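Dultar Opens Its Two-Armed Workcell Plans to Home Builders

Print this page | E-mail this story

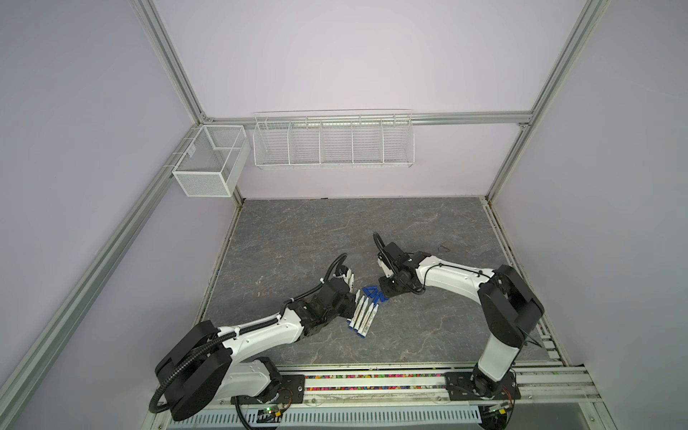 Both grippers over the table, markers and blue caps between them.

SKESAVORA, June – We built a robot cell in our shared workshop, and we're giving the plans away! I'm one of the Dultar builders, so I'm biased, but I love this thing. Two arms ride on one front rail inside a frame of aluminum extrusion, with wire baskets hung at the back for parts.

The build took us 556 hours and cost $2,216, with $500 of that going to cable, connectors and the stuff you always forget (zip ties – so many zip ties). We're working on marker caps now, and the motion code, called Gitus, comes with the drawings.

Plans are free at the Dultar front desk. The first 500 sets are printed, and the workshop is open until 9 p.m. if you want to come poke around.

Comments (3)

gautam_garage: Would one arm work on the same rail? My bench is tiny.

solderfan: Love the baskets, stealing that.

rail_rider: $2,216 with both arms? Please post the parts list!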